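Parallel grippers on a two-arm pouring bench: Lestex or Hoarau?

E_Mathias
Monday, 09:40
We have a pair of arms at Trornthorpe with black two-finger grippers on both. I need to decide by June whether to keep these or move to the Hoarau ones. The test job is picking up a bottle and pouring into a cup. Wrist view with the jaws open:

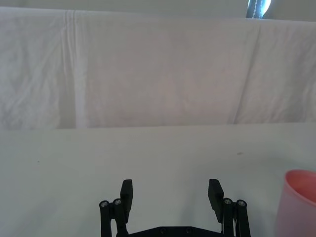 Reply 1: jaw width
faustine.l
What is the bottle made of? We ran Hoarau jaws for 2,000 cycles and they were fine on card boxes, but they slipped on anything smooth and round. I'd stay with what you have and change the pads.

Reply 2: Re: jaw width
E_Mathias
Cream-white body, bare metal thread at the neck. The cup is pink plastic. Head camera view, both grippers open: 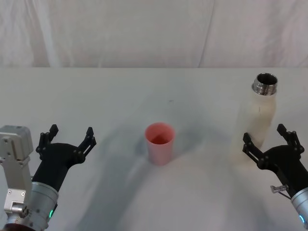
Last edited by E_Mathias, Monday, 11:15

I have 2 sets of pads to try, hard and soft. Grip force is at 70 per cent on the controller for both.

Reply 3
Aurel_F
I don't agree with Faustine. Pads won't help if the bottle turns in the jaws once it is on its side. Hold it further from the neck and the weight shifts. Have you tried it tipped over?

Reply 4
E_Mathias
Yes, right arm only. The left one stays open.
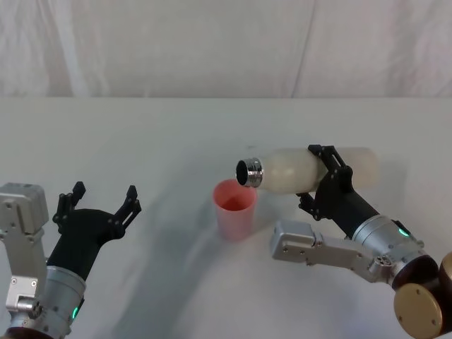
I'm using the Sistine controller, which lets me set the wrist speed separately from the arm speed. The old one didn't, and that made more difference to me than the pads have so far.

Reply 5
maelys_p
Try 100 per cent force before you spend anything. Also, which camera do you line up with? I only trust the wrist one for the last bit of the approach.

Reply 6
E_Mathias
Same for me. Wrist camera again:

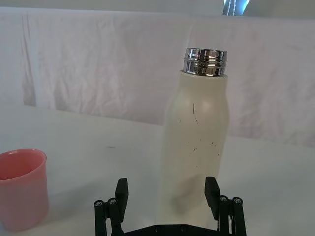
Bottle between the open finger pads, cup off to the left.

Reply 7
faustine.l
Full force on a soft bottle will dent it. I'd go up in small steps.

Reply 8
Aurel_F
Still say it's the jaw shape. Lestex do a curved finger, ask them for a loan pair.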